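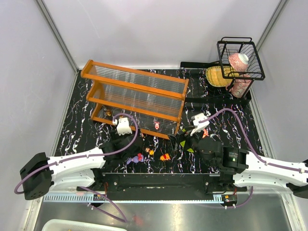 Cell Notes: Left Arm Dropouts Traced to a Cable Loop

The two-arm cell at Prerkcombe stopped itself 11 times in November before the cause was found. Each stop was logged as a loss of communication on the left arm, and each one cleared after a power cycle, so the first few were written off as software. They were a wiring fault, and the way it hid is worth setting out for anyone running the same arms.

The task is the shelf-loading routine. Small toys start on the black surface and both arms place them on the three-tier shelf, working from the bottom level up. Bottom-level placements are the awkward ones. The grippers have to come in low past the front rail, with the wrist rolled and the white bracket standing close to the wood.

Symptoms

The first logged stop came at cycle 1565. The left arm froze in the middle of an approach, held position for a moment, then dropped torque and settled onto the front rail. The right arm kept moving until its own segment ended. No part of the shelf was damaged, but a toy was pinned under the left wrist and had to be worked out by hand.

The next stops were spread unevenly. Two runs of several hundred cycles passed with no fault at all, which led us to blame a controller update that had gone in during the same week. Rolling the update back changed nothing. The worst stop was at cycle 2103, when the left gripper lost power while closed on a toy above the middle level. The toy fell, and the arm came down on the shelf's side panel hard enough to shift the shelf out of position. The right arm then tried to place at the old coordinates and struck a rail.

Finding it

Jean Crichton sorted the stops by joint angle instead of by time. All 11 fell in the same part of the range, with the wrist roll past 170 degrees and the elbow low. In practice that means the bottom shelf level, plus one lift path that swings through the same pose on its way up.

The purple cable on the left arm leaves the bracket, loops over and down around the wrist and then follows the white link back to the joint housing. In the low pose with the wrist rolled, the loop drew tight against the edge of the bracket. With the power off, Jean moved the arm into that pose by hand and put a meter on the line. Continuity came and went with two or three millimeters of movement. The jacket was polished at the contact point but not cut, and nothing showed from the operator's side.

The right arm's cable arches up and over before it drops to the link, so it has more free length in the same pose. It tested clean. It was replaced anyway, as both were from the same Zesitz batch and had the same hours on them.

What was changed

Both cables are new, and the left one now has a longer service loop. The extra length is tied at the link and left free at the wrist. A tie at the wrist was tried first and put the bend back where it had been.

Wrist roll in the shelf-loading routine is limited to 150 degrees. Two of the bottom-level placements had to be re-taught from a different side. They are slower.

A communication loss on either arm now stops both. This should have been the setting from the start. The cell was commissioned with independent stops because the earlier sorting task kept the arms in separate zones, and the setting was carried over when the shelf went in.

Torque no longer drops at once on a lost connection. The joint units hold for as long as they have power, and the operator releases them. This does not help if the power line itself opens, as it did at cycle 2103, so the rule about hands outside the enclosure until the main switch is off still stands. It applies to retrieving dropped pieces as well. Faraji Langat has rewritten the recovery sheet with this as the first line.

Status

The cell has run to cycle 2964 with no further stops. The old left cable has gone to Dalgleish for sectioning, and we expect to hear whether the break is in the conductor or at the crimp. If it is the crimp, the spare set will be pulled too.

Cable checks are now done every Thursday before the first run: power off, each arm moved by hand through the low pose, meter on the line. The Zolon cell uses the same bracket and should do the same check - its routine does not roll the wrist as far, but the routing is identical. Send readings to Jean.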